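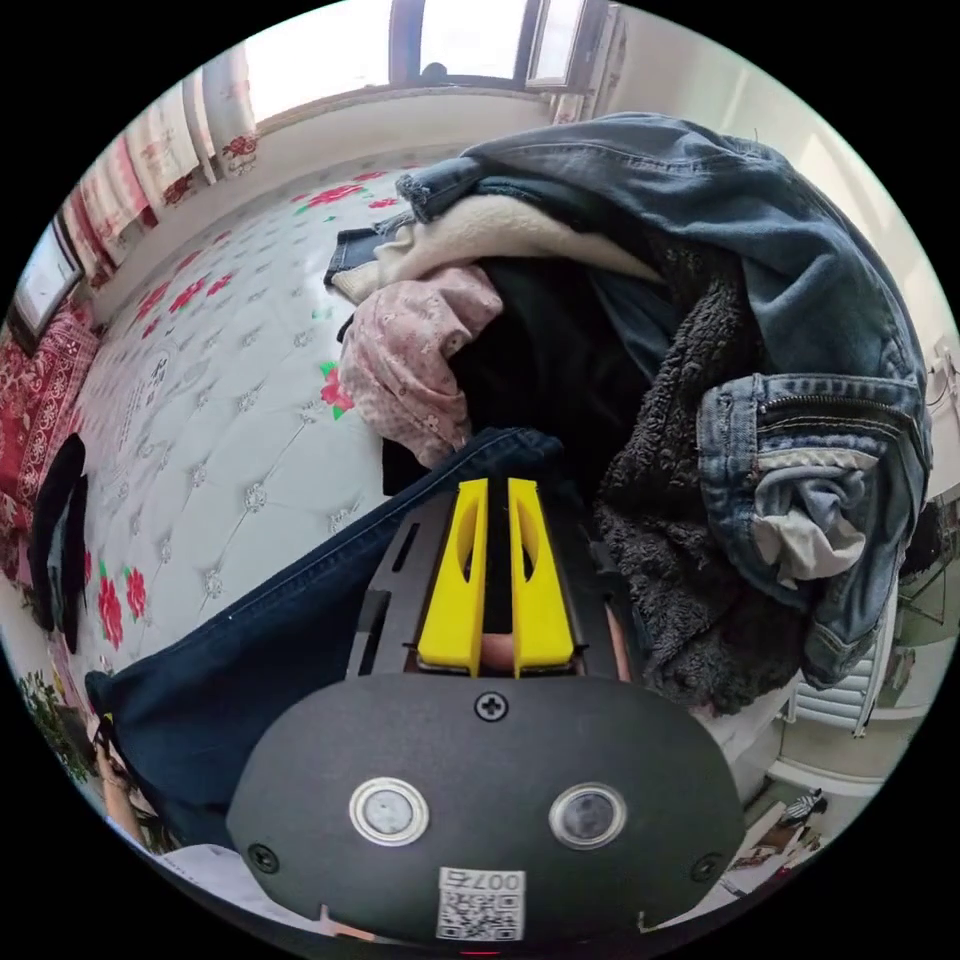 Laundry day on the Rose Medallion quilted bedspread: jeans, denim jacket, fleece and all.

Mustix Rose Medallion Quilted Bedspread

Home > Bedroom > Bedspreads and Quilts

Item no. 922
Colour: white with red roses and green leaves
Made for Mustix by Thaweesak

We've wanted a proper old-fashioned rose bedspread in the Caresville shop for ages, the sort you remember from a grandparent's spare room, and when Daranee Suwannarat unrolled the first Thaweesak sample on our cutting table we all more or less stopped work to come and pat it. It's white, it's quilted in diamonds with small floral medallions, and it has red roses with green leaves scattered over it. Cheerful without taking over the room!

It's also a bedspread for people who use their beds. Ours gets sat on, napped on and piled up with clean clothes every few days, and it makes a lovely big sorting surface. Dark jeans, a blue denim jacket, something pale pink with a little floral print: you can pick everything out against the white, which is more than I can say for the navy cover I had before (black socks vanished on it for weeks at a time).

What it feels like

Light to medium weight. You get some body from the quilting, so it lies flat and doesn't slide about like a thin coverlet, but you can still lift it off the bed with one arm. The filling is a thin polyester wadding and the face is brushed cotton, which is soft from the first night and gets softer. In summer I use it alone over a sheet. Come winter it goes on top of the doona, where it stops everything shifting.

The back is plain white. A few people have asked if it's reversible and I suppose it is, though you'd be hiding the roses.

Sizes

Single, double, queen and king. All four are cut generously, with enough drop to cover the side of a standard mattress. If you have a very deep mattress or a topper, go up a size. Pornthip Panyasiri in our workroom is happy to check measurements for you before you order: give her the width, the length and the depth of the mattress, and tell her whether you like to tuck the end in.

Pillow shams are sold separately, in packs of 2.

Washing and drying

Machine wash at 30 degrees on a gentle cycle, with a mild liquid detergent. Powder can settle in the stitching and leave it a bit chalky. No bleach, please, even though it's white. The red is a good fast dye but bleach will still get at it.

Wash it by itself the first time, and keep it away from new denim in the machine. Sorting jeans on top of it is fine once they've been washed and dried. A brand new pair of dark ones, still damp, can leave a blue mark on any white fabric, and it's a real nuisance to shift.

Line dry in the shade if you've got the room, folded over two lines so the weight is shared. Tumble dry low also works. The queen and king want a large-drum machine; ours at home only just manages the double.

Zips, buckles and fluff

The quilting thread is strong, but an open metal zip dragged across it can catch. Do up jacket and jeans zips before you tip the basket out. If you do pull a loop, don't snip it. Ease it back through with a blunt needle and it should settle at the next wash.

Fleece and sherpa will shed on anything, this included, and dark fluff does show. A lint roller gets it off quickly if you roll along the diamonds and then across them.

What customers have told us

"Bought the queen for our guest room and it never made it there. It's on our bed and it's staying. My teenager calls it the nanna blanket and then falls asleep on it." Finlay Morrison

"Washed it four times now, roses still a good strong red. It did come out quite creased the first time but a shake and a night on the bed sorted that. Would love it in a cot size." Oisín Lynch

"Beautiful, a shade brighter white than I expected. My cream curtains look a bit tired beside it." Napaporn Thongsuk

(On that last one: yes, it's a clean white with no cream in it. Ask us for a swatch if you're matching.)

Availability

Our February delivery brought in 28 bedspreads across the four sizes, and the singles went first. More singles are on order. Doubles, queens and kings are on the shelf in Caresville and can be posted, or you can pick up from our counter at Pramum if that's closer. Each one comes folded in a cotton drawstring bag, handy for storing the winter woollies afterwards.

Returns are fine within 30 days if it's unwashed and still has its tag.

Page updated March 22, 2022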